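Section 4. Checking a Road Section Before Filling in the Survey Sheet

Use this section for unmarked asphalt roads on the Hovland route. Fill in one sheet for each numbered section.

1. Write the section number at the top of the sheet. Sections run from 108 to 380.

2. Stand where you can see the full width of the road and the next bend. Stay off the pavement while traffic is passing.

3. Under "Surface," enter the material and the main color. Record rough, speckled or patched-looking areas on a separate line, with the side of the road they are on.

4. Under "Markings," write NONE if no lines can be seen. Do not leave the box blank.

Note: A blank box is read as "not checked" and the sheet goes back to the surveyor.

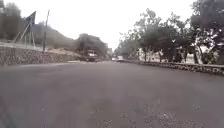
Gisela Palma
Field Methods Editor, Prirlow Road Survey

5. Under "Left side" and "Right side," list walls, railings and shoulders separately. A stone retaining wall with a metal railing along the top takes two entries: code 919 for the wall and code 1604 for the railing.

6. If a wall gets lower toward a bend, enter the height at its tallest point and tick "Tapers."

7. Enter utility poles and billboard frames under "Structures above road level." If you can't read anything on a billboard, write "No text read."

CAUTION: Do not climb a retaining wall to measure a pole or a billboard frame. Estimate from the shoulder and mark the figure E.

Note: Mark a leaning pole with L. Small leans count.

8. Sign the sheet and place it in the Bolasden folder. Corrections go on a new sheet, clipped behind the first.

Revised 6 September 2024. Replaces the June sheet.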